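Mirkden Sound Workshop
Notebook

Print | E-mail this page
7 shares | 2 comments

January 2020

Low end on "Gezer," and the Pesico mixer

Carried on with the master for "Gezer." The single version is close. The club version still falls apart under the second drop and I don't think it's a mastering problem, but I went through it from my end anyway before sending it back.

Started with the premaster as delivered, no processing, played through the main pair and then through the old club cabinet in the back. On the mains it sounds fine. A little thick, vocal sits well, hats are brighter than I'd like. In the back room the kick disappears every time the bass holds its long note. It doesn't happen in the verse, where the bass plays short notes and gets out of the way.

Looked at kick and bass stems separately. The kick has a long tail that slides down in pitch, and the bass patch has a slow attack, so the two cross just after the beat. Flipping polarity on the bass made the first hit in each bar stronger and the last one weaker. That tells me the phase is drifting through the bar. The bass oscillator is free running, so each bounce of the track will come out different. Bounced it twice from the session to check and the two files don't null. They sound like the same part until you put them against the kick.

Tried these, in this order:

Short fade on the kick tail. Helps, but the kick starts to sound like a tom. No.

Ducking the bass from the kick, fast release. Works on the big system and pumps on headphones. Backed it off until I could only hear it when bypassing. Still not enough under the drop.

Retriggering the oscillator at each note. This was the fix. The kick and bass line up the same way every bar, and the ducking can come down to nearly nothing. The catch is that the bass loses some of its movement, and the producer may have wanted that. Left a note in the session and printed it both ways.

High pass on everything except kick and bass at 100 Hz. There was a pad with a lot of rumble and a vocal room track with what I think is a truck going by. Cleaned up more than expected. The vocal itself I left with a gentler slope, because the low part of the second verse thinned out.

After that the limiter had much less to do. I had been fighting it yesterday and blaming the release time. With the rumble gone I could leave it on the slow setting and get the same level with less grit in the claps. I also took a little off the very top. The hats were recorded through something cheap and have a whistle in them that gets tiring by the end of the track. A narrow cut took care of most of it. There is still some in the breakdown, where the hats are alone with the vocal, and I'd ask for a different sample there before cutting any more.

Remixes: both are in. The house mix is clean and needs very little. The other is a slower, broken-beat thing with the vocal pitched down, and it arrived with a limiter already on the mix bus, hard. Asked for a version without it. Won't touch it until that comes. If it doesn't come I can get the level to match the others by turning it down, but it will sound flat beside them and people will think it was me.

Order on the release so far is single, club, house mix, broken-beat mix, instrumental. The instrumental has to be done from the retriggered bass too, once that's approved. Don't let the old one slip through like last time.

Vinyl: they want a seven-inch for the single. The club version runs past six minutes and has no business on that size, so single on one side and instrumental on the other. I'll do a separate master for the cut. Bass to mono, sibilance down, and a bit quieter than they are going to ask for. The "s" sounds in the chorus are doubled and panned wide, and those will spit on a cheap cartridge. Best handled on the vocal stem and not on the whole mix. Need to ask for that stem with the reverb printed separately.

Played the test files on the phone, in the car, and on the kitchen radio. Car is boomy on everything, so I only use it to compare. Next to the reference track our kick is a touch softer and the vocal is louder. I'm happy with that. On the phone you can't hear the bass line at all in the single version, just the kick click and the claps. Put a small amount of saturation on the bass in parallel and filtered off the bottom of it so only the upper part is added. Now the notes can be followed on the phone and nothing changes on the mains. Should have done this first.

The mixer

The Pesico came back from Londislow with the crossfader cutting in late on the left side and a crackle on the booth volume. They have it on the list for the April nights, so it needs to be right well before then. It also smelled of smoke fluid, as they all do.

Took the faceplate off. The crossfader is the older style with a carbon track, and the track is worn at the left end. You can see the shiny patch. Cleaning helped the bleed but didn't bring back the cut-in point. The adjuster inside is at its limit already – somebody has been here before me and didn't write it down. Ordering a replacement. While it's open I'll change both line faders, which are still usable but have gone stiff.

Booth volume: sprayed, worked it back and forth, left it, sprayed again. Crackle is gone at the bottom of the travel and still there near the top. Nobody at a club uses the bottom of the travel. Replace.

Checked the phono inputs as well. Left channel on deck two was lower than the right. That was a dull ground lug and a tired RCA socket, and both are done now. Ran a pressing of something I know well through all inputs and the levels match. Hum is low with the lid on. With the lid off it picks up the bench lamp, so don't chase hum with the lid off.

Power supply voltages fine under load. Left it running on the bench through the afternoon with a loop going and it didn't drift or drop out.

Knobs and caps

The EQ knobs on the Pesico are the other complaint. The rubber coating has gone sticky and then slick, and in a dark booth with sweaty hands people miss the kill and turn the wrong thing. I've scraped the worst of it off with alcohol and a rag. It takes ages and the plastic underneath is smooth, so it isn't much of a cure. I would like to make replacements with a proper texture molded or cut in, so there's no coating to fail. Tried straight ridges first. They grip well turning but your fingers slide off when you pull up, and on this mixer the knobs want pushing back on every so often. The texture should work in both directions. 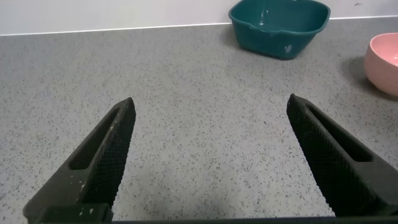 Pattern for the next set of caps is still open. I've been through coarse ridges, dimples and a sandblasted finish, and the sandblasted one looks good but feels like nothing with a damp thumb. What I want is closer to the crosshatch on the gripping faces of those two black fingers, very fine diamonds packed close together on matte black. It catches the light too, and that would help find a knob under a booth lamp. The drawback is plain on the wide end of the left one, where the pale specks stand out. Black caps will show dust in the same way, and a mixer that lives next to a smoke machine gets plenty. Dark gray might hide it better. I'll do one cap in each and leave them on the bench mixer for everyone to handle. Keep the top face smooth for the pointer line, with the texture on the sides only.

Pointer line in white, filled and not printed. The printed ones on the current knobs have rubbed off on the mids and the filter, the two that get used most.

Left to do

Bass approval on "Gezer," both versions sent.
Unlimited mix of the broken-beat remix.
Vocal stem for the seven-inch, dry, plus reverb return.
Rename the bounces. "Final new" is not a name.
Crossfader, line faders and booth pot for the Pesico. Write the part numbers inside the lid this time.
Two test caps, black and dark gray.
Ask Londislow if they still want the mic input padded down. It was on the old job sheet and not on this one.

The cable to the back room cabinet is going again at the amp end. I've taped it in the position where it works. Please don't move it until I've had the plug off.

2 comments | Share | Print

Contact the workshop | Copyright Mirkden Sound Workshop | Back to top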